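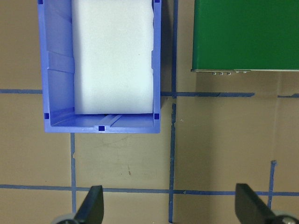
Foam goes in first and comes out last, a reader wrote under the July gallery, and if you remember that much you can forget the rest of my advice about packing. I have thought about that comment all winter. It was far shorter than anything I had managed to say on the subject, and I've more or less adopted it as the rule at our packing table.

So welcome back to the gallery, which I'm putting up on 1/21/19, a good deal later than I promised. For anyone new, this page follows the small packing room at Wulberg, where we get parts and bits of equipment ready to travel and then, a few weeks later, unpack the same bins when they come home again. I know a blue bin with a block of white foam in it isn't everybody's idea of a gallery picture, but I'm fond of them, and judging by the letters a few of you are too!

I like a big block of foam. We used to stuff our bins with crumpled paper, and paper is fine for a mug or a lamp (I still use it at home), but it sinks on a long drive and you end up with a part sliding from one end to the other. A block stays where you set it. We bought 128 of them in one go from Paju, which seemed like a mad amount until the big Baseo shipment went out and took 107. I had to clear two shelves just to have somewhere to keep them, and for a week the room looked like the inside of a marshmallow bag.

I leave a little gap at the end of the bin whenever I can. My fingers need somewhere to go when it's time to lift the block back out, and if you have ever tried to pry up a piece of foam that was cut to fit wall to wall, you'll know how the corners crumble and how long you spend picking white crumbs off your sleeves.
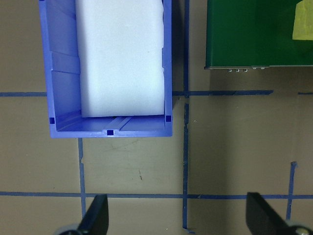
Crumbs aside, a good block can be used over and over. I wipe ours down with a barely damp cloth, let them dry standing on edge, and put them straight back on the shelf. The bins get the same treatment, with an old toothbrush for the ribs and the corners, where dust loves to settle. Labels are the other great nuisance. The Bumex ones peel off in one piece if you go slowly, and the cheaper kind we had before them did not, as some of you may remember from the very sticky gallery I posted about it.

Next time I want to show the shelves, now that everything has a place on them again. If you pack with foam at home or at work, do write in and tell me how you store yours when it's idle. I've still got one tall stack leaning in the corner by the door, and it could use a better home.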